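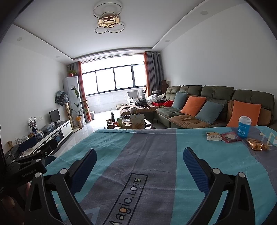

Hydrogen line receiver: notebook entry, 14 January 2019

Entry by Rekha Rai. Present for all or part of the session: Dalibor Jurčo, Deepika Annamalai. Copy to Hjalti Bach and Sivaprasad Amin.

Purpose of the session

To establish whether the ripple seen across the band in the December spectra arises in the receiver or reaches it from the sky. The ripple is broad and low, and it sits close enough to the hydrogen line to change the shape of the fainter wing. Until it is understood, no velocity taken from that wing should be entered in the rotation table.

State of the equipment at the start

The horn was on the Trorlow mount, pointed to the zenith, with the rain cover fitted. The first amplifier was the Krishnan unit, serial label still missing. The second amplifier and the filter were unchanged from the previous entry. The spectrometer was running Helum with the settings file that Dalibor saved before the break. The clock had drifted and was corrected before any data were taken. Spectra recorded in the preceding week therefore carry times that are slightly late; Deepika has noted the offset in the log for that week and has left the files themselves unaltered.

Cover removed and inspected. No water inside. A little grit in the lower corner of the horn, brushed out.

First test: load in place of the horn

The horn was disconnected at the probe and the matched load fitted in its place. The system was left to settle with the lid closed. Integration as usual, with frequency switching on.

Result: the ripple is present, at a lower level than on the sky, and with the same spacing between crests. This is sufficient to rule out the sky as the only source. It does not rule out a contribution from the horn, and the difference in level has still to be explained.

Second test: cable changed

The cable between the two amplifiers was replaced with the short one from the Brotis drawer. If the ripple is a standing wave in that length of line, the crests should move farther apart when the line is made shorter.

They did. The shift is in the expected direction and close to the expected size. Dalibor repeated the measurement with the original cable restored, and the original spacing returned. The short cable was then fitted again and left in place.

Third test: attenuator

A small attenuator was inserted at the input of the second amplifier. A wave reflected back and forth along the line has to pass through it more than once, and the wanted signal only once, so the ripple should fall by more than the signal does. On the load it fell until it could not be told apart from the noise in the time available. The cost is a slight rise in system temperature, which I consider acceptable for the bright part of the plane and which may not be acceptable at high latitude.

Note for whoever works on this next: the attenuator must go on the amplifier side of the cable. We had it on the wrong side for the first attempt and lost the better part of an hour. The spectra from that attempt are kept in the folder marked "reversed" and should not be averaged with anything.

Return to the sky

Horn reconnected, short cable and attenuator both in line. We observed four positions along the plane, in the order given in the observing list, and then returned to the first as a check. The line was seen clearly at every position. Baselines are flatter than any we have had since the receiver was assembled. At the third position there is a narrow spike well away from the line, which was steady in frequency and did not follow the correction for the Earth's motion. I take it to be local. Deepika believes it is the network switch in the next room – she will power it down during a session and see.

The check position agreed with its first observation in line shape. In total power it was somewhat higher. Ground pickup is the likely cause, the source having gone lower by then, but the gain may also have drifted as the box warmed. We did not log the box temperature. It should be logged from now on.

Remarks on the earlier data

Hjalti asked in his last message whether the autumn rotation curve can stand. My view is that the tangent velocities taken from the steep edge of the profile are safe within the errors already quoted. The ripple is much broader than that edge and moves the half-power point by very little. The two outermost points were read from the faint wing and are not safe. I have marked them as provisional in the table. They happen to be the points that made the curve look flat, and the statement on dark matter in the draft report leans on them heavily. I would ask that the paragraph be held back until those positions have been observed again with the present arrangement. The published curves do not depend on us, and a flat result that comes from our cable would be of no use to the students who are meant to read the report.

Sivaprasad has proposed fitting a sine wave to the old spectra and subtracting it. This can be tried. The phase appears to wander from night to night, and a fit near the line will tend to take some of the line with it. I should prefer to see it tested on load spectra with a known profile added before it is applied to real ones.

Outstanding

Repeat both provisional positions, with up to three integrations each.

Network switch off during a run (Deepika).

Thermometer in the receiver box, reading written to the Helum header (Dalibor).

Find or replace the serial label on the Krishnan amplifier.

Ask Brotis for another short cable of the same length. The present one has a worn connector at the amplifier end and should not be turned more than necessary.

Draft report to be reopened in March, when the outer positions are next convenient.

Horn parked at zenith, cover on, receiver left powered. Data copied to the group disk and the copy checked. R.R.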